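Can a robot arm do small kitchen chores yet, or is that still years off?

Posted 8 June 2020 in Home Automation
618 views

My sister and I run a little breakfast counter in Craddock, and she keeps sending me videos of robot arms folding shirts and pouring coffee. I love this stuff! But I can't tell what's real. I'm not asking for a butler. I mean the dull jobs: put the lid on the cup, wipe the table, get the toast out, line the bottles up again after the rush. We already have a floor robot from Bevau, and it does fine as long as there are no chair legs in the way.

Is there anything a small place could buy that handles a few of those, or should I check back in a few years? Budget is maybe the price of a decent used espresso machine.

fistell_tinkerer
Member, 498 posts

Great thing to ask, and the answer is more fun than a plain yes or no. Pieces of it work now! I've been building and breaking arms in my garage for 3 years and the progress still makes me grin.

Split your list by how much the object changes shape. A cup with a lid is the friendly end. It's stiff, it has a knob to grab, and it stays the shape it was when you put it down. Get the fingers wide enough, come in level, close slowly. A soft pad on each finger forgives a lot of sloppy aiming, and my success rate went way up once I stopped using bare hard plastic.

Bottles are next. Standing up, easy. Lying down on its side, a clear bottle is a pain, because most cameras see the table right through it and the arm has to guess where the sides are. Mine goes for the cap whenever the cap is a bright color.
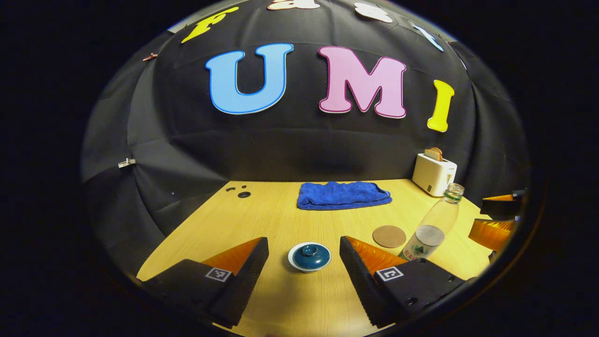 Teacup between the fingers, with a towel, a bottle, a coaster and toast still to deal with.

A table set up like that is a really good test, and you can do it at home with your own stuff. The towel is the hard one. Folded flat it can be picked up, but the fold usually comes apart on the way, and then the arm has a brand new shape to figure out. A flat coaster is sneaky too: so thin that the fingers hit the table before they get hold of it. I slide mine to the edge first and grab it there.

Toast I'd leave to people for now. Pulling a slice out of the slot without crushing it can be done, but I've made a lot of crumbs learning that.

What you can't buy is one box that does all of it in a busy room. My own arm came to 2776 dollars with the camera and the computer, and it needs me standing next to it. If you enjoy tinkering, go for it, you'll have a blast. For a counter with customers at it, I'd wait.

grenex_fan
Member

no. get a dishwasher lol. best robot ever made

counter_and_cart
Member

Seconding the first reply, with one thing from the shop side. We pack gift boxes, and last November we put a small Grenex arm on the line to set jars into trays. It's wonderful at it! Same jar, same tray, same spot, all day long. Then we switched to a jar with a rounder lid and spent two afternoons teaching it again.

So look for the one chore at your place that never changes. If your cups and lids are all the same and you can stack them in a fixed spot, lidding might really be worth trying with a basic arm. Wiping down is a different animal, every spill is in a new place and there's always somebody's phone in the way.

Also measure your counter before you fall in love with anything. Ours needed a lot more elbow room than the brochure let on, and we ended up moving the label printer into the hallway, where it still is.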